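Localizing a ground robot from field lines and skyline
Speaker notes, Kátia Macedo

Slide 1. Problem
Open fields are hard for visual localization. There is little texture nearby and everything useful is far away. Satellite positioning at Tatville drifts too much for line work.

Slide 2. Method
Two cues. Painted lines give lateral offset and heading. The skyline gives a coarse heading when the lines fade. We match the skyline against a stored profile and fuse both in a particle filter with 200 particles. Say that we also tried 900 and saw no gain worth the compute.

Slide 3. Data
3000 images from the Tatville field, recorded in March. We held out 60 for hand labeling. No sharpening or exposure correction. Mention Craddock only if asked, that set is not finished.

Slide 4. A hard input
Point to the center line first. It fades well short of the buildings. Then the diagonal on the right, which is brighter. The glare is upper left, and the whole view is soft. Rooflines are blurred but still dark against the sky, and the matcher works on that edge. The goal is too small to use as a landmark.

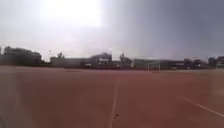
Slide 5. Limits and next steps
The stored profile has to be rebuilt for each site. Next is Skulholm, where trees hide most of the roofs. Take questions.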